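Kosteo Backup for Home and Small Office

Kosteo is a backup application that encrypts files on your own computer before they are sent to storage. The encryption key is derived from a passphrase you choose at set-up. Nirkow, the developer, does not hold a copy, and a lost passphrase cannot be recovered.

The first backup copies every file in the selected folders. Later backups send changed blocks only. The default interval is 60 minutes and can be altered under Schedule – laptops running on battery will wait until they are plugged in. 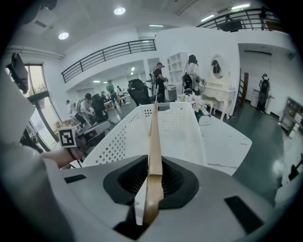

Deleted files are kept for 200 days, after which they are purged from the server. Earlier versions of a file follow the same rule. To restore, open the Kosteo window, choose a date and select the files or folders required. The original folder structure is preserved unless you nominate another location.

Licence details
Computers per licence: 2
Storage included: 400 GB
External drives: supported, must be connected during backup
Network drives: not supported
Two-factor sign-in: optional, off by default

Licences are delivered by email as a redemption code. Codes must be redeemed before the end of December and cannot be combined with an existing Kosteo subscription on the same account.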